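Flundmont: registro de exhibiciones ecuestres

Ficha de datos y notas de uso

Versión publicada el 2023-05-07. Mantenimiento: Estíbaliz Calvo y Severino Palacios.

Contenido

El registro recoge casi 2.000 participaciones en exhibiciones de doma, carrusel y trabajo a pie celebradas en el picadero de Flundmont. Cada fila corresponde a un caballo y un jinete en un número concreto del programa. Si un jinete sale dos veces con el mismo caballo, hay dos filas.

No se incluyen las pruebas puntuadas ni los ensayos.

Archivos

participaciones.csv: tabla principal.
caballos.csv: nombre, capa, sexo, año de nacimiento y raza declarada.
programas/: los programas de mano transcritos, un archivo de texto por función.

Los CSV van en UTF-8, separados por punto y coma. Las celdas vacías significan que el dato no constaba en el programa.

Campos de participaciones.csv

id_funcion: identificador de la función.
numero: orden dentro del programa.
caballo: nombre tal como aparece en caballos.csv.
jinete: nombre y apellidos, o solo iniciales si es menor de edad.
modalidad: toma 4 valores (doma, carrusel, pie a tierra, riendas largas).
musica: título anunciado, sin comprobar.
observaciones: texto libre.

Procedencia

Yolanda Alcaraz transcribió los programas en papel. Tudur Dafis revisó los nombres de los caballos contra los libros de cuadra y unificó las grafías. Donde el programa y el libro no coinciden se conserva la forma del libro, y la otra pasa a observaciones.

Problemas conocidos

Hay dos yeguas llamadas Bhatia. La mayor figura como Bhatia y la joven como Bhatia II, pero en los programas antiguos no siempre se distinguen. Las filas dudosas llevan la marca «rev» en observaciones.

Faltan los programas de cinco funciones de septiembre.

El caballo Nullow cambió de nombre al cambiar de dueño; antes era Flatovance. En caballos.csv hay una sola entrada, con el nombre actual.

La capa «torda» se usó para cualquier caballo gris, también los rodados.

Cómo cargarlo

Cualquier hoja de cálculo abre los archivos. Al importar hay que indicar el punto y coma como separador y dejar id_funcion como texto; si se lee como número se pierden los ceros iniciales.

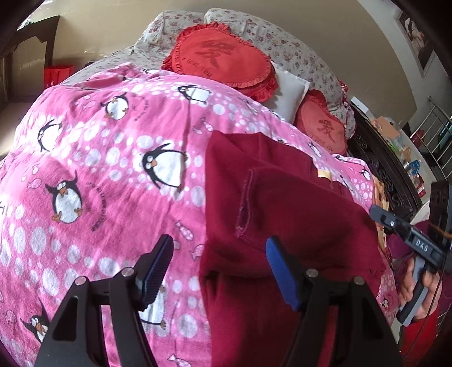
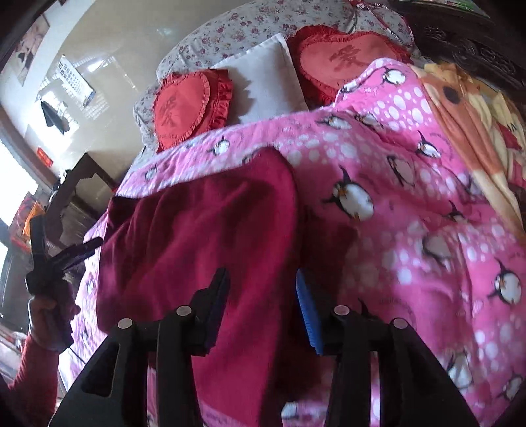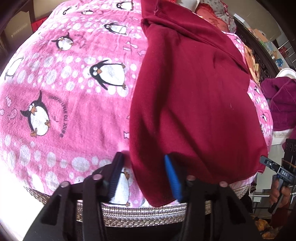
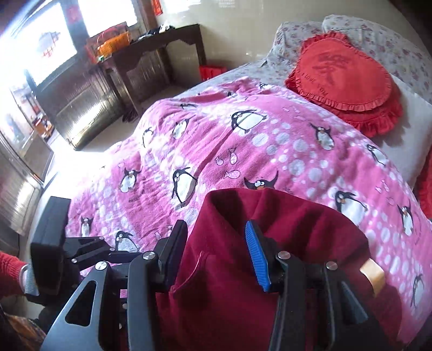
Correcciones

Se envían a Paraschiva Dinu, indicando id_funcion y numero de la fila. Los cambios de nombre de un caballo necesitan copia de la página del libro de cuadra.

Licencia

Uso libre citando el registro y la versión. Los nombres de jinetes no pueden emplearse en publicidad.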